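About Hemgate

Hemgate is a small company for printer drivers and printer help. We started with two people, Marjatta Toivonen and Jannik Hellwig, who were tired of searching half the internet for one setup file. Today we are six, and we keep drivers for printers, scanners and label machines in one place.

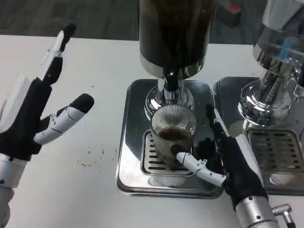
Our work begins with the old models. Many users have a good printer which is over 10 years old, and the new system does not recognize it anymore. Kátia Arruda tests each package on a clean computer before we publish it. She likes when every part has its right place, like the ribbed glass cup under the beverage dispenser, and a driver folder should be also so clear.

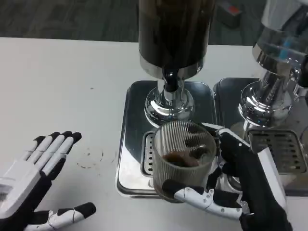

Support is given by Érica Brito and Valquíria Siqueira, in five languages. They answer by e-mail -- usually the same day -- and they do not use difficult words. A paper tray, for them, is as simple a thing as the steel drip tray of a drink machine, and they explain it in this way. If your model is missing from our list, please write to us the exact name from the label and your system version.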